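Jan 13, 2025 – Laxdal launches exchange starter motors for older vans

I'm Bernadette Nguyen-Tran, I run the parts counter at Laxdal, and I'm chuffed to say our rebuilt starter motors go on sale today!
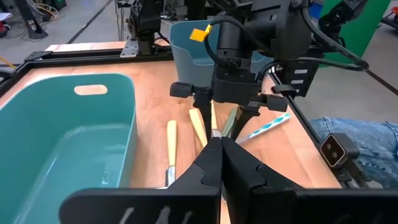 The range covers 4 body types, all 12-volt, and every unit gets new brushes, a new solenoid and a bench test before it's boxed. Send us your old motor and you get your deposit back – just drain off any oil first and pop it in something like the teal plastic bin on the wooden table, with the oval handle hole, so it doesn't drip all over your boot. Cracked housings are fine. Missing ones, sadly, aren't.
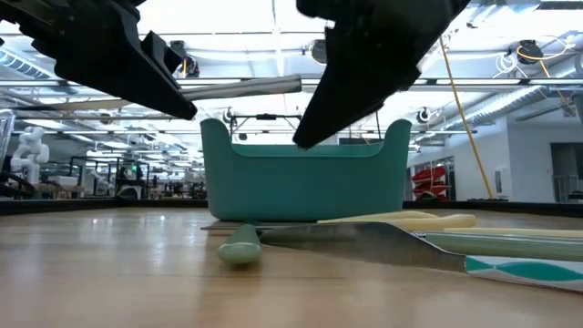

Please check the tooth count on your drive gear before you order (9 and 10 look awfully alike, and I've mixed them up myself). The old Riltska numbers still work on our system, and so do most from Cikavano. 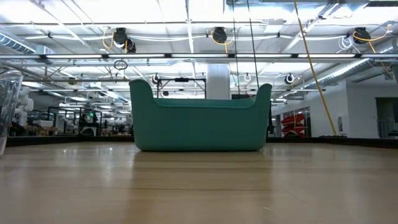
We've got 200 units on the shelf, with the Sinard fitments following in September. Each one carries a 2-year warranty, whether you fit it yourself or your garage does it. Ring the counter and ask for me – I love a tricky part number.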